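# Cable day at the Drummond bench: two grippers, one winner (sort of)

I spent most of 17 August 2025 watching two robot arms try to grab a cable, and I'd do it again tomorrow. The folks at Drummond let me sit in while they ran their simulated gripper comparison, the one they've been hinting at since spring, and the first batch of numbers is finally out!

Quick background if you missed the last post. Drummond is picking a gripper for a cable-handling job and has it down to two: the Gornelik, with stiff fingers, and the Prendero, with softer ones that give a little when they press on something. Both were run in simulation first, on the same arms and the same controller (Cusov, for those of you who always ask). Flora Drummond told me she wanted the cheap mistakes out of the way before anybody bolts anything to a real wrist.

Each gripper got 80 tries at picking a thin cable off a flat tray. Pushing the tray counted as a miss, even if the cable came up with it, and I thought that was pretty harsh until I saw how often it happened.
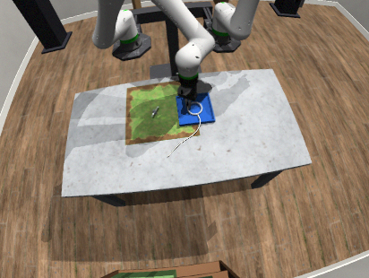 *The gripper lowered over the blue tray, with the white cable looped under it and trailing off across the table.*

So, the results. The Gornelik missed 13 times and the Prendero missed 8. I would have bet lunch on the stiff fingers (I did bet lunch, and I owe Flora a sandwich). Most of the Gornelik's trouble came when the fingertips touched down a hair too low and nudged the tray. The softer pair got away with that more often, though it was slower to settle, and a couple of its grabs looked awfully wobbly to me.

Flora isn't calling it yet. "Five tries is a small gap, and a simulated cable is very polite," she said. She wants to go again with a stiffer cable and a worse camera view, and then she wants small metal parts in the mix too. Counting practice, the team has logged 244 runs so far, and she sounded like somebody who'd happily log that many again before dinner.

The hardware version is planned for November, with both grippers on real arms and the same Cusov settings carried over. I've already asked for a stool near the table. If you have a favorite way to make a cable misbehave, send it in and I'll pass it along to Flora. She's collecting them.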